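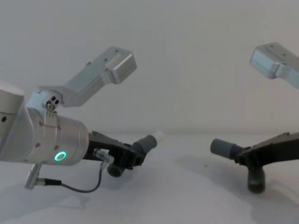
Koivisto mill open day - quick notes

Back from the Koivisto paper mill, typing this up before I forget. Doors at 8, we got there late becuase the exit for Preleck was closed and the detour goes all the way around the lake. Parking in the field. Bring boots.

The tour

Groups go every half hour, ours was full so we waited by the coffee stand. Coffee fine, cinnamon rolls better. Then pulp hall first. Loud, smells like wet cardboard and boiled cabbage. You get earplugs, use them. Old beater still runs on a belt from the 50s, they switch it on for visitors.

Then the long machine, Foseno built, 263 feet end to end. Wet stuff goes in one side, paper comes off the other on a roll taller than me. Could have stayed there all day. Guide kept moving us along. Asked about the brown tint in the old wrapping paper, answer was river water, they filter it now.

Finishing room was quieter. Sheets get sorted by hand for the art paper line, held up to a window one at a time. Felt some of the 300 gram cotton stock, really nice, like thin felt.

Shop

Small, cash only when I was there, card reader was down. Got a pack of seconds for 4 dollars, edges a bit wavy, good for sketching. The Brureo notebooks were gone by noon so go there first if you want one.

Food and getting home

Soup tent by the gate, pea or salmon. Had the pea. Shuttle back to Preleck station runs untill 5 but the last one was packed, take the one before.

Next open day is in October. Will go again, want to see the water wheel, it was closed off this time. More photos when I get them off the phone.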